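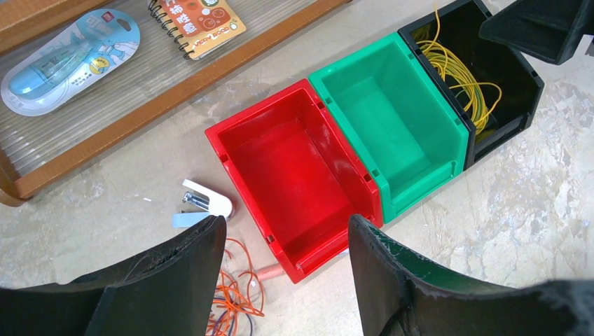

Skundota cell

The Skundota cell is a two-gripper sorting cell built and looked after at the Nivside workshop. It takes small household and office goods, the kind of odds and ends that collect in any desk drawer, and puts them into open parts bins or into a shallow tray. The cell is best known among its users for its upkeep routine, which was written down by the technician Vasilică Jitaru and has been copied, with small changes, by the sister cell at Kinyua.

Layout

The work surface is the floor itself, a pale gray-beige with a marbled pattern, and there is no table or belt. Red, green and black plastic bins stand side by side in a diagonal row, close enough that neighbors may touch, each with a sloped front lip. A tray with a wooden frame and a clear ribbed bottom lies with its long side parallel to the row. The diagonal is a matter of reach: with the bins set square to the arms, one gripper has to fold back awkwardly to get at the farthest bin, and the older logs are full of grumbling about it.

Each gripper has a pair of large black fingers, and each wrist carries a small camera that looks down past them. Because the fingers are always in the camera's view, a finger that has been put back even slightly crooked can be spotted fairly quickly by anyone who has spent an afternoon or two watching the picture.

Setting up

A fresh setup starts with the bins and only then moves on to the goods. The red bin goes down first, nearest the gripper that does most of the picking, then the green, and then the black at the far end. Both arms are then led by hand, with the motors off, through the places they will need to reach, and those places are saved in the Wotine control program. It is slow, friendly sort of work, and most people who do it end up kneeling on a folded coat.

Goods are added last. Flat packaged things, such as a correction tape dispenser still in its blister pack or a small spiral-bound notebook, are usually given to the tray, where they can lie flat. Thin wire is the hard case. A bundle of yellow wire in the black bin will loop over the rim and hang down inside it, and loose orange wire on the floor gives a gripper very little to close on. Jitaru's notes ask the operator to leave such tangles as they fall, and to resist the very natural wish to tidy them before a run.

Care of the fingers

The fingers wear sooner than anything else in the cell. Scuffed edges and light scratches near the tips are normal and are left alone, but a nick deep enough to catch a fingernail means a change. Fingers are changed as a pair, at 3,000 grips or at the first deep nick, whichever comes sooner, and each is held by 2 screws. After a change the gripper is opened and closed 8 times with nothing between the tips, and then tried on something small and forgiving. A stapler is a favorite, being easy to find again if it gets dropped.

The camera window is wiped with a dry cloth at the same time. Cleaning sprays are kept well away from it, after a spell in December when a cloudy film on one window was taken for a focus fault and the whole wrist was needlessly stripped down.

Repairs

The longest stop on record came when a cable inside the second wrist rubbed through its cover, and the cell stood still for 143 hours while a new one was made up at Kinyua. The repaired wrist went back into service on 8/1/19. The cable now runs in a looser curve along the outside of the joint, and it is checked by hand whenever the fingers are changed.

See also

Kinyua cell
Wotine control program
Gripper finger wear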